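Choosing a White: Paint, Paper and Tired Eyes
Speaker notes, evening talk at the Mallitau reading hall
Doors 6:30, start 7:00. Forty minutes, then questions.

Before starting
Check that the ceiling lamps over the screen are off. Leave the side lamps on, I need them for the paper test. Put one pack of paper squares on each row of chairs. Water.

Slide 1. Title
Good evening and thank you for coming. My name is on the slide, so I do not repeat it. I painted rooms for other people for many years, and the color I was asked for most was white. It was also the color people complained of most. When a customer gets a wrong red, he sees it on the first day. When he gets a wrong white, he only feels that the room is not pleasant, and he calls you after three weeks.

(Wait. Somebody usually laughs who has had this experience.)

Slide 2. The two sample cards
These are from the range I used at Kokia, the paint shop where I learned. Number 400 and number 405. On the shelf you would say it is the same paint. 400 has a little yellow in it, 405 has a little blue and a very small amount of black. Ask for hands: who would put 400 in a bedroom? Who would put 405? Do not say who is right. There is no right answer yet, we do not know where the window is.

Slide 3. The house on Barreto Street
This is the main story, take time with it.
A couple bought a narrow house on Barreto Street. The front room looks south and the back room looks north. They wanted one white for the whole ground floor, so that it would feel like one space. I painted both rooms with 405. In the front it was beautiful, very clean. In the back it was like the inside of a refrigerator. The lady was polite and said it was "fresh." In December she asked me to come again.
We painted the back room with 400. When you stood in the hall between the two doors, the rooms finally looked the same. Two different paints looked like one, and before that, one paint had looked like two. Say this sentence slowly, it is what I want people to take home.

Slide 4. Why it happens
Keep it short, I am not a scientist. Light from the north sky is bluish. Light from the sun is more yellow, above all late in the day. The wall has very little color of its own, so it takes color from whatever is near it: the floor, the tree outside, the neighbor's brick wall. I once had a white corridor that was green every afternoon, and it was only the hedge.
If someone asks about lamps, say that it comes on slide 7.

Slide 5. Paper test
Ask everybody to open the pack and take out the two squares, marked A and B on the back. Hold them side by side. Most people will see that A is warmer. Now ask them to put A alone on the knee and look at it while I count slowly to twenty. Then it is simply white. The eye makes its own correction when it has nothing to compare with.
This is the reason I always tell customers to bring a sheet of ordinary printing paper when they judge a sample. Hold the sheet next to the wall. At once you see if the wall is pink, yellow or gray.
(Tshepo Dlamini prepared the packs and will collect them at the door. Please thank him by name.)

Slide 6. How to make a test board
Use a board, not the wall. On the wall, the old color is all around your sample and disturbs it. Paint a board in two coats and leave a thin edge unpainted. Let it dry until the next day. Then move it: next to the window, in the darkest corner, behind the door, flat on the floor. Look in the morning, at noon, and at 8 in the evening with your own lamps. Write down one word each time. My customers wrote things like "milk," "dentist," "old shirt." These words help more than the names on the can.

Slide 7. Lamps
Many people choose the wall by daylight and then live in the room mainly after dark. If you work all day outside the home, choose by lamp. Change the bulbs first, because a bulb is cheap and a wall is a lot of work. And do not mix warm and cold bulbs in one ceiling — the white between them will look dirty, even if you washed it this morning.

Slides 8 and 9. Tables and walls together
Until now we spoke of walls. But a table is closer to your eyes, and you look at it for longer. On a white table the light comes up to your face from below. Some people like it very much for drawing or sewing, and some get a headache. I think the wall behind is the important part. If the wall is as bright as the table, the eye has no place to rest. A pale gray behind a white top is a quiet solution and I have used it many times. You can still see where the table ends, which is practical when you put down a cup.

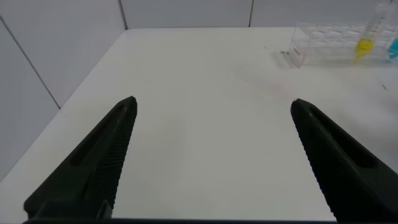
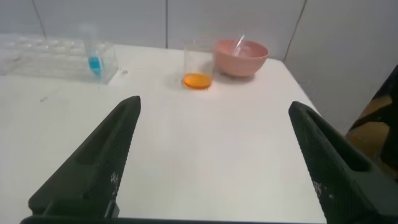 White tabletop, two views. The second one shows the pale gray wall.

Mention scuffs. White tops show them, also the small ones, and it is better to accept this before you buy. A matte finish gives less glare, but it is harder to wipe. A glossy finish is the opposite. I cannot solve this for you.

Slide 10. Paper, books, notebooks
A small detour, because we are in a reading hall. The Mallitau people let me look at how the pages of their older books have changed. A novel on cream paper is comfortable for a long evening. A form to fill in is better on bright paper, because you want to find the lines quickly. I keep my own notebooks from Jateno, the stationery shop near the bridge, where you can still buy cream pages by the single sheet. If time is short, skip this slide.

Slide 11. The ceiling
One remark only. Ceiling white from the can is usually colder than wall white. If your walls are 400, the ceiling can look blue above them. Mix some of the wall paint into it, or use the wall paint for everything. In a low room I use the same for everything.

Slide 12. What I would do at home
My own kitchen has 56 painted sample strips inside one cupboard door. My wife permits it while the door is closed. The walls have been the same warm white for nine years and I am not tired of it. I chose it at breakfast, because that is when all of us are in the kitchen.
So: decide at what hour you use the room, and judge the color at this hour.

Questions
Likely ones:
Is expensive paint whiter? No, but it often covers better, so you need fewer coats.
Why did my white turn yellow? Oil-based paint in a dark place does this, for example behind a cupboard. Smoke and cooking also.
Can I touch up one spot? Only with the same can, and only if the wall is young. After some years, paint from corner to corner.
What about white floors? I have done two. Ask me after the talk.

Close at 8:00, the hall must be locked by 8:15. Sample cards stay on the side table until then, people may take one of each.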